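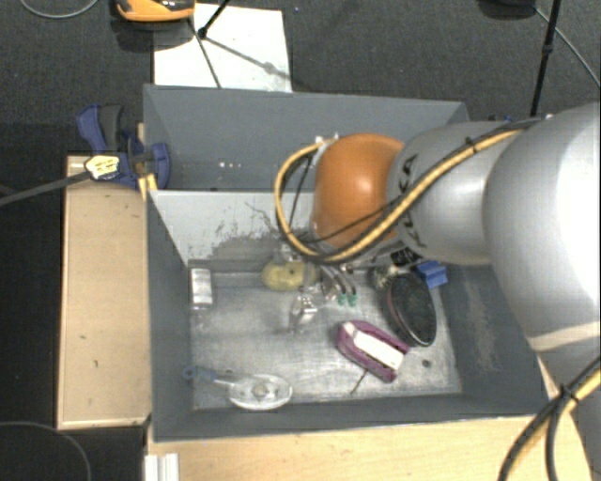

Our project looked at noise in the Eswood branch library and whether people pick their seat because of it. Short version, yes they do, but not the way we guessed. We started from complaints in the suggestion box, mostly about the study room next to the copier. Noise is hard to write about since everybody means something different by it, so we had to sort it first. Steady noise (fans, the heater) and sudden noise (a chair, a phone, someone dropping a pile of stuff). Small loose objects in an open-topped bin are sudden noise, every time a hand goes in. The kids' craft corner has bins like that and it got its own line on our sheet.

Background
The Eswood branch is one big room plus two side rooms. Carpet in the front half, hard floor in the back. High ceiling. The Leka room is the small one, named after the street, and it has a door that doesnt shut all the way. The Dodeo room is bigger and gets booked for clubs in the evening.

Method
We used a sound level app called Wurkeo on one phone, same phone every time so the readings would match each other. Not a real meter. We know. One reading every minute, sitting at a table, phone face up, no talking. Sessions were 60 minutes long. We did the front tables, the back tables, both side rooms and the craft corner. At the same time the other person marked on a floor plan which seats were taken and when people moved.

After the sessions we had 3784 rows in the spreadsheet, counting seat marks and sound readings together. Some of them are blank, the phone died in the Dodeo room and we only noticed later. Left those in as blanks.

Results
The back half was louder, which we expected because of the floor. The Leka room was the quietest on steady noise but had bad spikes whenever the front desk got busy – the door again. Craft corner was spiky the whole time.

What we got wrong was the seats. We thought people would fill the quiet spots first. They didn't. Outlets went first, then windows, and then quiet. People sat right by the copier if there was an outlet there. But when someone got up and moved, it was nearly always away from sudden noise. Steady noise hardly moved anyone, even the heater fan, which we both hated.

Problems
App is not calibrated. Summer only, so no school crowd. We had to sit somewhere, so we took up 2 seats ourselves and that probaly changed things a bit. Also we never asked people why they moved, we just guessed from the timing. Should of done a short survey.

What we would suggest
Fix the Leka door. Felt pads on the chairs in the back. Put a mat or a towel in the bottom of the craft bins – cheap and worth a try. Add outlets to the quiet side before buying any kind of panels.

Floor plan and spreadsheet are in the class folder, second tab has the blanks marked.

Turned in 7/8/23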